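Automation at Bravthorpe

The Bravthorpe returns center is a warehouse operated by Kindent, a company that handles returned and unsold goods for online retailers. It is known mainly for an attempt to move its sorting and re-display work from people to robot arms. The program, sold to Kindent under the name Troris, has been described by the company as a success. The evidence for that description is thin, and most of it comes from the company.

Background

Before Troris, returned small goods at Bravthorpe were unpacked, checked and set out by hand. Watches, jewelry, glassware and kitchen items went through one room with 40 workers on two shifts. A worker opened the parcel, looked for damage, and put the item on a stand or tray so that it could be photographed and listed again. The job was dull and paid by the hour. Workers who had done it for some years were quick at it, and a good deal of the checking was done by feel: a loose crown, a strap pin that would not hold, a hairline crack at the rim of a glass.

Kindent gave two reasons for automating. One was the cost of overtime in the weeks after the holidays. The other was wrist and shoulder strain, which had come up at staff meetings for years without leading to new benches or longer breaks. Critics of the program have noted that the second reason appeared in company statements only after the first had gone down badly with the staff.

The Troris program

The system was supplied by Ankrah, a robotics contractor, and began with 14 stations. Each has arms with two-fingered grippers and small cameras, working over a plain table. The arms learn from recordings of people steering them through the same task many times over. Ankrah's sales material promised that a new kind of item could be taught in 300 recordings. Supervisors at the site have disputed this, saying that soft or floppy things, watch straps above all, needed far more.

The people who made the recordings were the same people whose job was being recorded. Kindent paid them their usual rate. It did not offer a share in whatever the recordings might later be worth, and the question of who owns them was left out of the contract altogether.

Changes for the staff

Kindent says that no one was dismissed because of Troris. The statement is narrow. Temporary contracts were allowed to run out, and the room went from 40 workers to 29 with no dismissals on the books. Those who stayed were given the title of station attendant. An attendant watches several tables, clears jams, picks up what has been dropped, and puts items back at their starting places so that the arms can try again.

Attendants have reported fewer sore wrists, and this part of the company's case appears to hold up. They have also reported more standing, more noise, and a working day set by the machines' faults. The old room allowed talk across the bench. The stations are spaced apart for safety, and conversation mostly stopped.
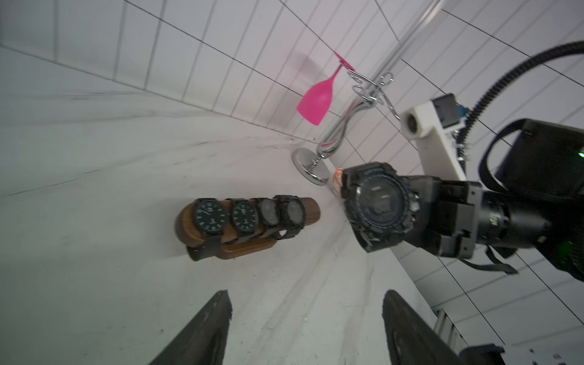

Fergus Kinnear has argued that the complaints are overstated: the old job wore people out, in his view, and anyone who misses it did not do it in January. He has conceded that the attendants should have been asked before the shifts were redrawn, and that a pay grade ought to have come with the new title.

Disputed results

Kindent's figures on speed count only items the arms finished by themselves. Items passed to an attendant partway through are left out of the total, though someone still has to deal with them. No outside body has checked the numbers. The company has also not said how many damaged goods went back on sale, a point raised by staff who doubt that a camera can find a loose strap pin.

A second group of stations was planned for March. Kindent has not said what would happen to the attendants' hours if it went ahead.

Related articles
Kindent
Ankrah (contractor)
Returns processing
Learning from demonstration
Repetitive strain injury
Temporary work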